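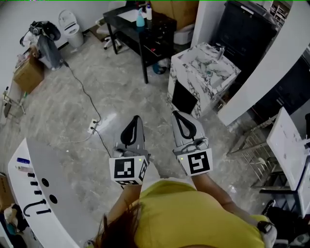
Chores and machines: where things stand this February

Every few months a member writes in to ask when they can buy a machine that cleans the bathroom. The short answer is that you can't yet, at least not one that does the whole job. The longer answer takes up this item.

Much of the current work on household robots starts with a person doing the chore. The person holds a pair of grippers, one in each hand, and does the job with those in place of fingers. Each gripper has two angled fingers with black rubbery pads, and under it sits a cube printed with black-and-white square codes. A camera picks up the codes, and software works out from them where the gripper is and which way it is turned. After enough repeats, the recordings go into training a robot arm that has the same kind of fingers.

Bathrooms are a popular place to try this, and a hard one. A toilet lid, a faucet, a spray bottle and a sheet of paper all need a different grip. Shiny tile throws back the overhead light and can confuse a camera. Cables on the floor are a problem for anything on wheels.

Haruna Kawaguchi runs chore trials at Sirno and spoke to us by phone. Her team set a target of 1,000 recordings of a sink wipe-down and stopped at 418 to see what they had. The arm trained on those could wipe an open counter well enough. It did poorly around the base of the faucet, where a person changes the angle of the wrist without thinking about it. It also had no idea what to do with a bottle left in the way, so it pushed the bottle along with the cloth.

"People ask me if it can clean," she said. "It can wipe. Cleaning is a lot of small decisions about what to move and what to leave."

Spray bottles are their own headache. Two fingers can hold one by the neck, but then there is no finger left for the trigger. Sirno uses two grippers for it, one to hold and one to squeeze, and the cloth has to wait. Kawaguchi said the team may go to pre-wetted cloths and skip the bottle.

Shop floors are further along. Costel Pană looks after the packing line at Szekeres, where a Zuton arm has been loading cartons since last year. It handles 400 cartons a shift, all the same size, all arriving at the same spot. When a carton comes in with a crushed corner, the arm stops and a person walks over. Pană is happy with it. He was less happy with a second trial, in which the arm was supposed to tidy the supply shelves at the end of the day. The shelves are never left the same way twice, and the trial ended after 2 weeks.

That difference explains most of what you can and can't buy. Floor vacuums and lawn mowers do one job on a mostly flat surface. Folding, scrubbing, putting away and taking out the trash are still mostly done by hand, or shown in short videos that leave out the failed tries.

Ukora plans to lend a two-armed machine to a small group of homes later in the year. It will load a dishwasher and wipe tables, with a remote operator who can step in. We have asked how often the operator is expected to do so and will print the answer when we get it.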